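Print this page | E-mail this page

Workshop notebook, Saturday, October
Posted by the notebook keeper, Mansour workshop

Paper day. I had been promising myself since the summer that I would go through the low cabinet with the wood-grain top, the one where the binders and the box file live, and this morning the coffee was good and the phone was quiet, so I opened both doors and got going. What follows is partly for me and partly for whoever goes looking for the Jarance papers next and can't find them where they used to be. 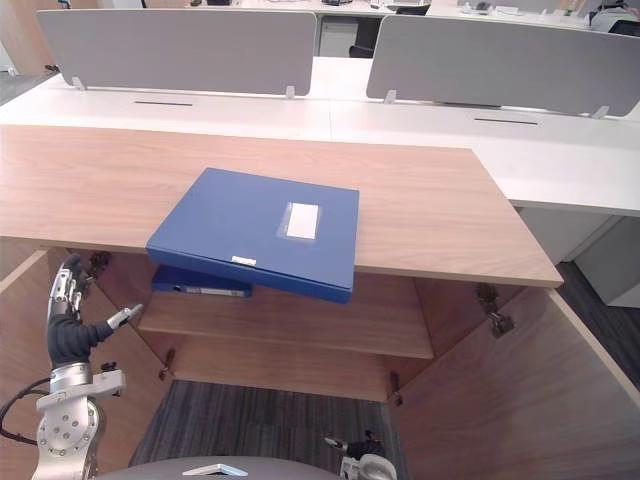
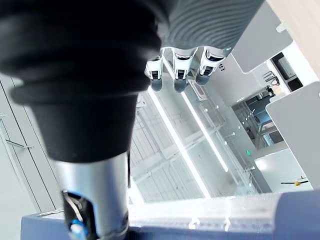
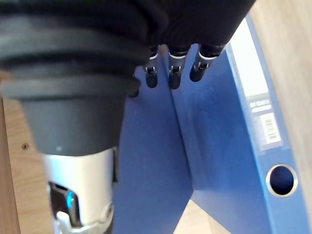
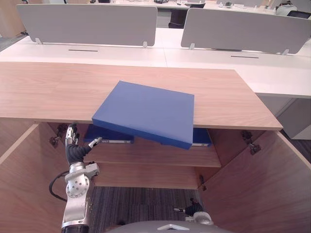 Should ring binders be kept lying flat or standing up?

Standing up, with the spine facing out, if the shelf is tall enough and the row is full enough to keep them from slumping. A binder lying flat is fine for a short while, and it is kinder to a very full one whose rings are starting to gape, but once you put a second on top of the first you have to lift one to reach the other, and sooner or later the bottom one stops being used at all.

I write that down because I have argued both sides of it in this very notebook. Back when we only had the Fluneck job, flat was perfectly comfortable. You opened the door, there was the binder, you took it out. Then Ruvent started up, and the Jarance drawings arrived with all their revisions, and flat turned into a pile, and a pile turned into me kneeling on the carpet with my reading glasses on, muttering.

So, the state of things as of this morning, and what I decided.

The box file. It has been our catch-all for as long as I can remember, and a catch-all is a lovely thing to have until you want something out of it. I went through it page by page (this took far longer than it should have, I kept stopping to read) and found packing slips, a couple of warranty cards, a hand-drawn plan of the old bench layout that I am keeping purely out of affection, and a good thick layer of duplicate copies. The duplicates are out. The packing slips for anything we no longer own are out too. What's left closes without having to be leaned on, and I'd like it to stay that way -- please don't use it as the place for paper you haven't made up your mind about. There is a tray by the door for that.

The Ruvent binder. Overfull, and has been since spring. The rings in that style are supposed to hold up to 50 sheets in plastic sleeves, and I would guess the person who came up with that had thinner sleeves than ours. I split it into 2 parts, correspondence and test sheets, and the test sheets now have a binder to themselves. The old spine label still says the old thing. I'll print a new one on Monday when I've had a chance to clean the label printer, which has been putting a gray stripe through everything.

The Fluneck binder. Hardly touched. The job is closed and the papers are in good order, and I was rather proud of past me for the tabs. It can go to the back.

Jarance. Oh dear. The last numbered drawing in the index is 44, and the index and the pages behind it agreed nicely until the middle and then parted company. Somebody (very possibly me) had filed the later revisions in front of the earlier ones for half the set and behind them for the other half. I put everything newest first, all the way through, and wrote that on the inside of the cover in pencil so that there is no doubt next time. Two drawings are still missing. If you have them at your bench, you won't be in any trouble, just slip them back in!

The shelf itself. I measured the clear height with the steel tape and the binders will stand, with a finger or so to spare, so standing it is. It does mean we want a bookend, and I'd prefer one of the heavy bent metal ones to another brick wrapped in felt, much as I liked the brick. I wiped the shelf with a barely damp cloth and let it air before anything went back. There was more dust toward the rear than I would like to put in writing.

Doors and hinges. While I had both doors open I worked them back and forth a few times. The right one has a little tick in it about halfway through its swing. I tightened the screws I could get at, and the tick is still there, though maybe a shade softer. I didn't want to go at the adjustment screw without knowing which way it had been turned last time -- if you are the one who set it, leave a note here and I'll have another go. Also, opening them both all the way takes up a surprising amount of floor, so give a shout before you do it if someone is walking behind you with their arms full.

A small habit I'd like us to pick up: when you take a binder out, set it well back on the cabinet top while you're using it, and put it away before lunch. The top is a very inviting place and things pile up there faster than you'd think.

Still to do:
- new spine labels for both halves of Ruvent
- bookend
- find the missing Jarance drawings
- hinge tick, right door
- ask whether Fluneck wants the originals back or is happy for us to keep them
- more sleeves, the heavier kind, we are nearly out

Stopped a little after four. My knees have had enough of that carpet for one week, and the shredder was getting warm. I left the bag of shredded paper by the back door, tied, so please take it down with you if you are the first one in on Monday.

Print this page | E-mail this page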